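Small Rooms, Week 5: The Desk and What Ends Up on It
Handout for the October session. Instructor: Frøydis Strömberg

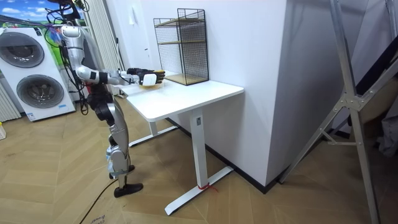
Last week we did closets, and several of you turned in plans with a closet in every room, including the bathroom. This week there is no closet. You get one desk, one wall and whatever is already plumbed in.

1. The desk as furniture of last resort

In a house with enough rooms, a desk is for working. In a small apartment it is for working, eating, folding towels, opening mail and holding the mail you opened in June. Plan for all of it. A client who says "I only need it for my laptop" is describing the first two days.

White desks are popular in small rooms and I have no quarrel with them. They bounce light around and they disappear against a white wall. They also show every coffee ring, so tell the client early.

Rounded corners are worth asking for wherever a desk stands in a walking path. You will meet that corner with your hip at night.

Look at the feet before you look at the top. A T-shaped foot reaches out across the floor and takes up space the catalog drawing tends to leave out. If a chair, a laundry basket or a person has to get past, measure from the end of the foot. In the Zevdale exercise, half the class measured from the edge of the desktop and designed a very elegant trap.

2. Going up

When the floor is full, the wall behind the desk is what you have left. A small open shelf unit standing at the back of the desktop is the cheapest way to use it, and it needs no drilling. Tenants like this. Landlords like it more.

Wire grid with wood shelf boards is a decent choice. You can see through the mesh, so the unit looks lighter than a solid box of the same size, and the boards keep small things from tipping over. Black wire against a white wall is a strong line, so set it square or it will bother you forever.

Things to settle before you buy:

Depth. Whatever the shelf takes, the desk loses. Draw the remaining surface and put a dinner plate on it.
Reach. You should be able to get to the back of the lowest tier while seated. If you have to stand up, you will stop putting things back.
Spacing. Measure your tallest item first. Mine was a teapot, and I measured it second.
Weight. Heavy things on the bottom board. Yes, even the nice heavy thing.

An empty shelf is the best-looking shelf you will ever own. Enjoy it for an evening. After that, give each tier one job and write the job down, even if the job is "keys and regret."

3. Sharing with the laundry

Plenty of small apartments put the washer in the same room as the desk. A stacked unit saves floor and costs you a wall. Keep the swing of both round doors clear, upper and lower, and draw the arc on your plan. Then draw somebody standing in front with an armful of sheets.

Folding will happen on the desk whatever you decide. Leave a clear stretch of desktop on the laundry side and put the shelf unit at the other end. It is a dull rule and I have broken it in two apartments, with socks in the printer both times.

4. Exercise

Use the Løken floor plan from the packet. The wall is 265 cm long and the shelf unit is 32 cm deep. Place the desk, shelf and stacked washer, with all doors and feet drawn to scale. List what goes on each tier. "Miscellaneous" is not accepted, and neither is "decor."

Reading: Chapter 2 of the course reader, plus page 29, which was printed upside down and which I am told builds character.

Bring a tape measure. The one in the classroom starts at four.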